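Section 4: Setting Up the Breakfast Counter

Welcome to the part of the guide where we stop talking about cupboards and get to toast. I wrote this section for anyone opening up the practice kitchen in the morning, and it assumes you've already done the walk-through in Section 2 (lights, breaker, sink). If you haven't, go back and do that first. I'll wait.

The breakfast counter is the marble-patterned one with the mosaic tile behind it. It gets crowded fast! Between the toaster, the toaster oven and the coffee things there isn't much spare room, so the order you do this in does matter a bit.

4.1 Toaster oven and toaster

1. Wipe the counter down, all the way back to the tile. Crumbs love that corner.

2. Put the toaster oven at the left end. Stand in front of it and open the door fully once to check that it clears everything.

3. Set the two-slot toaster close by, with the lever where you can reach it without leaning over anything hot.

4. Fold the white striped towel and lay it on top of the toaster oven. That's its parking spot while we're setting up and practicing with everything off.

CAUTION: Take the towel off before you switch the toaster oven on. The top gets hot, and I've replaced one towel already. Same goes for the cutting board if it's touching the toaster - slide it clear before you make real toast.

5. For practice runs, use the pretend slice. Stand it upright in one slot so there's plenty sticking up to grab.

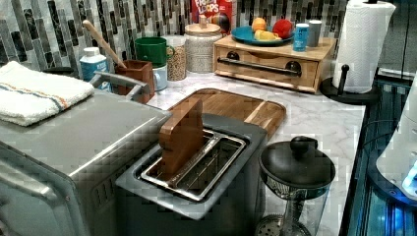

Practice slice in the toaster, cutting board just behind, French press in front.

NOTE: The pretend slice is for lifting in and out only. Never push the lever down with it in there, and unplug the toaster before anybody starts. Kwok-wai Kan asked me to put that in capital letters, so: UNPLUG THE TOASTER.

6. Run the cords so they don't cross the board or hang over the front of the counter. If a cord won't reach, move the appliance. Please don't go looking for an extension cord (Dumisani Ngcobo took them all out of the drawer in April, and I agree with him).

4.2 Cutting board and back row

Now for my favorite part, which is the part where it starts to look like a kitchen.

1. Lay the big wooden board flat in the middle of the counter, long side facing you. Give it a push at each corner. If it rocks, there's something under it.

2. Leave the board clear. It's so tempting to park a jar there "just for a second," and then it's lunchtime and you've got nowhere to butter anything.

3. Line up the back row against the tile. I go left to right: the tall black container, the bottle with the white cap, the little wooden box with the spatula in it, the green container with the spout, the clear canister, and then the big glass jar with the wooden lid.

4. Lean the spatula so the handle points up toward the tile. You want to be able to grab it without knocking into the canister.
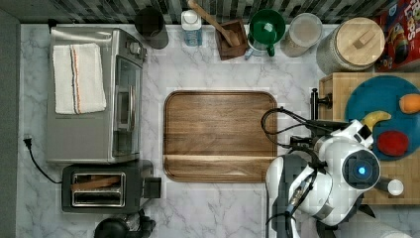 Board in the center, back row in place along the tile.

NOTE: Lift the big jar from the glass and never by the knob. The knob belongs to the lid, and the lid comes off whenever it feels like it.

If the back row won't fit, pull everything out and start again from the left. I've tried shuffling things along one at a time and it takes me twice as long. Gerasimos Makris puts the jar down first and works backward - that's fine too, as long as it all ends up against the tile.

4.3 Play food and breakfast extras

1. Bring out the teal plate and put the plush fruit on it: apple, banana, orange. Set it on the light wooden tabletop, away from the appliances.

2. Stand the teal paper cup upside down behind the plate.

3. Lay the Froot Loops box on its side. Standing up, it blocks your view of half the things you're reaching for.

4. Put the small round board down next, with the little wooden block on it, and the lidded plastic container over to the right. Check that the lid is pressed down all the way around before you carry it anywhere.

5. Tuck the dark green mug in behind the container.
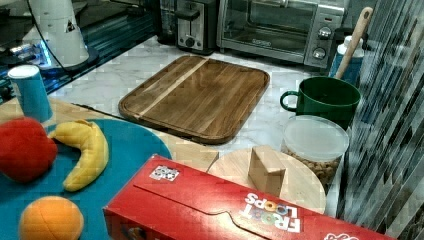

4.4 Packing up

1. Check that the toaster and toaster oven are both unplugged and cool.

2. Take the pretend slice out of the toaster and put it with the play food. Then empty the crumb tray over the trash.

3. Wash the big board by hand, dry it right away and stand it on its edge overnight. No dishwasher, no soaking.

4. Plush fruit goes in the bin on shelf 7. If any of it has picked up jam, leave it by the sink with a note and Rhodri Foulkes will take it home to wash.

5. Hang the towel up or swap it for a clean one.

Missing something? Write it on the sheet inside the pantry door, and I'll look at it when I restock.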